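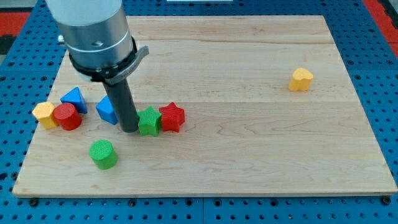 Tayla Rutherford wants to know whether a robot like the Treso can tell a star from a heart, and whether it ever gets bored. Good questions, Tayla! I've been trying the Treso kit for my robot page, so I'll have a go.

It doesn't know what a star is the way you do. Someone has to teach it – this shape here, that shape there – and then the arm reaches down with its long, thin tool and does as it's told. You can give it hearts, stars, cylinders, whatever you like, in red or blue or green or yellow. Bored? Never. I was, after 38 goes!

The kit costs £459, so it's one for your school to buy (sorry, pocket money). You'll need 2 people to lift the box.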